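Sorting the blocks by color

1. Clear the table top and set out the two see-through trays, the yellow one toward the back and the orange one nearer to you. They needn't be straight, so please don't fuss over that!

2. Put the red blocks in the yellow tray, one at a time, lowering each one gently.

3. Leave the blues on the bare wood until the reds are done (the navy ones look very much alike under a lamp, so take your time).

Caution: Small pieces. Keep away from little children.

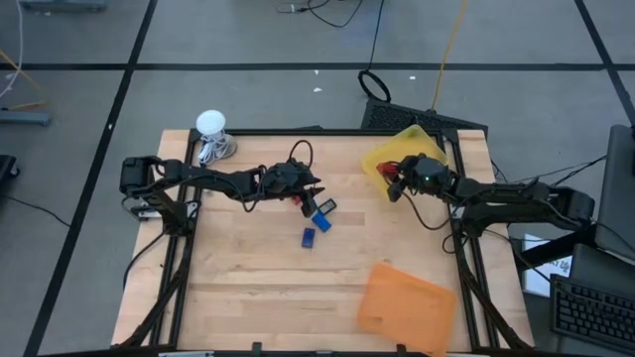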